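Ticket: Puck drops through or sticks in basket stand, sim scene pack
Product: Manis scene pack for Grirbridge simulator, trial license
Opened by: Hosside eval bench
Status: Waiting on vendor
Priority: Medium
Opened: 18 Nov 2024

Summary
Evaluating the Manis pack for pick and place work before we buy seats. Most of the scenes load fine. The green basket stand scene doesn't behave. Purple puck gets released over the mouth of the stand, and then either sits OK, or sinks into the tray, or jitters and never goes to sleep. Need to know if this is our settings or the asset.

Setup
Grirbridge desktop build, default install. Pack imported with the wizard, no hand edits. Arm model is the Nägeli six-axis that ships with the trial. Physics step left at default for the first batch. Headless for batches, viewer open for single runs.

Steps to reproduce
Load basket stand scene.
Run the stock "place in basket" task, 200 episodes, seed fixed.
Look at the end-state log.

Result
29 episodes flagged "object not at rest" at timeout. In 10 of those the puck's center is below the tray surface. The rest are counted as success by the checker.

Expected
Puck comes to rest on tray, checker passes, every time with a fixed drop pose. There's no noise on the drop in this task as far as we can see in the config.

Log

Entry 1
Reran same seed. Same episodes fail. So it's repeatable at least, good.

Entry 2
Swapped the Nägeli arm for the plain floating gripper. Same failures. Arm is not the problem, leaving it out of the rest of this.

Entry 3
Halved the physics step. Sinking gone, jitter still there. Batch takes far too long this way so not a fix for us, just info.

Entry 4
Pulled a still from one of the runs to look at the rim and tray. Camera is whatever the scene file sets, we didnt touch it.

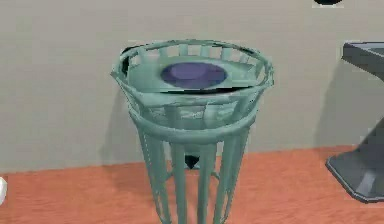 Basket stand scene, purple puck on the tray. Note dark gap under the front edge of the tray and the uneven rim at left.

Entry 5
Two questions from that still. Is the tray ment to be tilted, or is it sitting lower than the rim on purpose? Can't tell from the render. And is the rim supposed to bend out like that on the left? If the visual mesh is warped and the collision mesh is a clean ring, they won't agree, and that would explain a lot.
Also there's a small black point showing between the lower slats. Could be the underside of the inside part. If it's a leftover helper shape with collision on, please say so.

Entry 6
Turned on collision view. Tray shows up as a single thin sheet, no thickness. Puck is a convex hull. Slats are all lumped into one hull with the rim, so the gaps are solid as far as physics goes. Not what the product page says ("per-slat collision").

Entry 7
Vendor first reply: reinstall and clear cache. Done, took 15 minutes, no change. Numbers identical.

Entry 8
Replaced tray collision with a box, top face lined up by eye. Reran the 200. Sinking gone at default step. Jitter down but not zero. Leaving this as our workaround for now. It's a local edit and gets wiped every time the pack updates.

Entry 9
Checker question, separate but related. It only tests whether puck center is inside the rim radius, nothing on height. So a puck halfway into the tray still passes if it's quiet at timeout. Success rates from this scene can't be used for comparing policies until that's changed. Please treat as its own bug if easier.

Asked of vendor
Confirm tray collision should have thickness, and send a fixed asset.
Confirm rim shape, left side.
Say what the black point is.
Add height test to checker.
Extend the trial, we've lost a chunk of it on this. Current one can't run out before the fix lands. March is when the bench has to be settled on our side.

Attached: end-state log, scene file as imported, scene file with box tray, the still from entry 4.

Last update
Vendor has the files and says the tray is reproduced on their side. No word yet on rim or checker. Keeping ticket open.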